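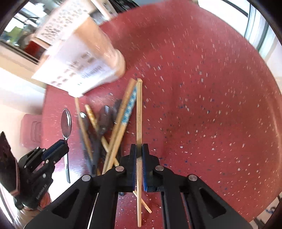 Dana Villalobos

October 25, 2021

Ticket 994 – Utensils coming out of the dishwasher with film, chopsticks warping
Location: Clalholm, second-floor shared kitchen
Status: closed, with one item left to watch

Reported problem

People on the second floor said the spoons had a white film on them and that some of the wooden chopsticks felt rough and would not lie flat. The request was for a new set of everything. I was asked to look at it before anything was ordered.

First check

I emptied the utensil drawer and put part of what was in it on the red speckled surface to sort by material. It is a mix. There is a shiny metal spoon, there are dark spoons in different sizes, and there are chopsticks, some wooden, that don't all match. One has a blue and white pattern near the end, one has faint printing on it, and others are plain. The drawer has been filled from several places over the years and there is no list of what was bought when.

The film came off a spoon with white vinegar and a soft cloth. That points to hard water and not to damage. The dark spoons show the film more than the metal ones do, so most of the complaints were about those.

Dishwasher settings

The machine is a Birnska. The salt light was off, but the hardness setting was still on the factory value. I used a test strip at the kitchen tap and it read 200 ppm. I raised the hardness setting to match the chart inside the door, filled the salt, and cleaned the filter. The rinse aid dial was on the lowest step. Moved it up two.

Ran one empty hot cycle, then one full load with the spoons in the basket, bowls up and mixed so they don't nest. Result: no film on the metal ones, a light haze on two dark ones. Wiped those by hand and put them back in for a second load. Clean after that.

Chopsticks

The wooden ones should not go in the machine. The longest program runs 123 minutes and the drying part is hot. Two plain ones had a bend you could feel when rolling them on the counter, and both had raised grain at the tips. I threw those two out. The rest were washed by hand, dried standing up in a jar overnight and wiped with a little food-safe mineral oil in the morning.

The printed ones are fading at the marks. That doesn't affect use. Left them in.

Matching pairs was harder than it should have been. The plain ones differ a little in length, so I laid them against each other and paired by length first and color second. The patterned one has no partner that I could find. If anyone has the other one in a desk or lunch bag, please bring it back to the drawer.

Update 1

Someone put the chopsticks back in the machine the first evening. Taped a card to the inside of the cabinet door: "Wood by hand. Spoons in basket, bowls up." No repeat so far.

Update 2

Question came in about whether the dark spoons can be scrubbed. Please use the soft side of the sponge. The green side leaves marks that hold the film.

Parts and cost

Salt, rinse aid and oil came to 67 dollars, charged to the Nandico kitchen account. No new utensils were ordered.

Still open

Hardness at the tap was last checked in May and the reading was lower then. I'll test again when the salt light comes on – if it has gone up again, the setting needs another step. Anyone who sees film before that can add a note to this ticket and I will reopen it.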